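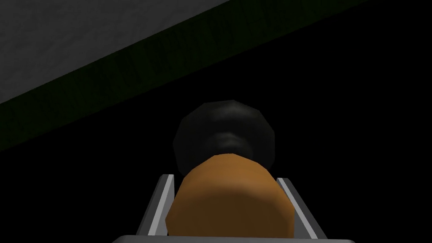 Wollico Teach Station 2
Demonstration recording for two-finger arms, physical and simulated

Overview | Specifications | Downloads | Order

The Teach Station 2 records manipulation tasks performed by a person and stores them as episodes for policy training or direct replay. The operator either moves the arm by hand or drives it from the Pollolwood hand controller. Both methods write to the same file format, and both are available when the arm is simulated.

Teaching methods

Hand guiding. Gravity compensation is switched on and the operator moves the arm by the wrist collar. A rocker switch on the collar opens and closes the fingers. Joint friction is compensated per axis after the calibration routine has been run. Hand guiding in simulation requires the passive leader arm (ordered separately).

Remote control. The hand controller maps operator wrist motion to the tool center point. Translation scaling is set from the pendant at 1:1, 1:2 or 1:4. The clutch button freezes the arm while the operator repositions the controller. Finger closure is proportional to trigger travel and is limited by the grip force setting.

Simulated episodes

The simulator renders the wrist view at the same field of view as the physical wrist camera. Lighting may be left at default, dimmed or randomized per episode. Dim settings produce large areas of near-black background, and policies trained on bright scenes alone should be checked against them before deployment. Held parts commonly occlude the object being approached. In wrist view the operator may lose the lower part of the target behind the part in the fingers, so the overhead view should be kept open on the second monitor for insertion and alignment tasks.

Collision meshes can be exported at three levels of detail. The low setting shows visible facets on round parts. Contact behavior on curved surfaces is improved at medium or high, with a corresponding increase in step time.

Recorded channels

Joint position, velocity and motor current
Tool center point pose
Finger opening and commanded grip force
Wrist and overhead video
Clutch state and operator markers

Joint channels are sampled at 1,000 Hz. Video is stored at 30 frames per second and aligned to the joint clock. Frames recorded with the clutch engaged are flagged and can be excluded at export.

Episode handling

An episode starts on the first clutch release and ends when the operator presses Mark End. Discard removes the current episode only. Trimming is nondestructive; the untrimmed recording remains in the project folder until Purge is run. Episode names are assigned in sequence and should not be edited outside the software, as the index is not rebuilt automatically.

The Spahić starter set is included with each license and contains 1,171 episodes recorded in simulation, covering grasping, placing, and alignment with round and flat-sided parts. Failed attempts are included and labeled.

Specifications

Ports: 2 Ethernet, 2 USB-C
Controller link: wired, 3 m cable
Emergency stop: dual channel, supplied
Storage: removable drive, not supplied
Operating temperature: 5 to 40 °C
Export: via Wikport converter, command line or desktop

Supplied items

Base unit, hand controller, wrist collar, emergency stop, controller cable, mounting plate, printed quick start sheet. The mounting plate is drilled for M6 fasteners.

Notes

The emergency stop must be connected for physical arms. It may be omitted for simulation-only use, in which case the base unit starts in restricted mode and motor output is disabled.

Firmware from the July release is required for the 1:4 scaling option. Units shipped earlier can be updated over Ethernet. Recalibrate after updating.

Projects created on the original Teach Station open in read-only mode. Use the converter to create an editable copy.

Integration questions: Juniper Marchetti, applications desk. Include the base unit serial number and the project log.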